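# The quiet library that wants your loan history

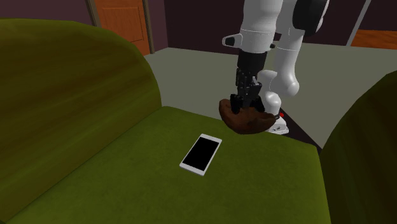 Tilde Marrow

The university library at Serkville has a new discovery system, and the press material says it will "anticipate the reader". I've been reading for a long while and have rarely wanted to be anticipated.

The system is called Arnodix. It sits on top of the catalogue and moves results up or down according to what you, and people it thinks are like you, have borrowed before. Search for drainage law and it may offer you a textbook that 88 other people took out last spring. Whether that makes it the right textbook is a question the sales pages skip.

Zaltska, the firm that sells it, says students find what they need faster. I asked how this was measured. The answer was a pilot at the Morais campus, lasting 2 terms, in which 600 students filled in a form at the end. They were asked if the new search felt quicker. Most said yes. There was no timing, no comparison with the old catalogue, and no check on whether the things they found were any good.

The subject librarians I spoke to were politer about it than I am. One said the ranking was fine for first years with a reading list. Another had spent a Sunday hunting for a set of parish surveys she knew the library owned, and found them on page 2 of the results, under a run of popular histories. They had hardly ever been borrowed, so the system had decided they were hardly worth showing.

Then there's the borrowing data. Libraries used to wipe loan records once a book came back, and many staff would have gone to court over it. Arnodix needs those records kept. Readers can opt out, through a settings page I reached on my third try.

The contract comes up for renewal in March. I'd like to see someone run the same fifty searches on both systems before it's signed.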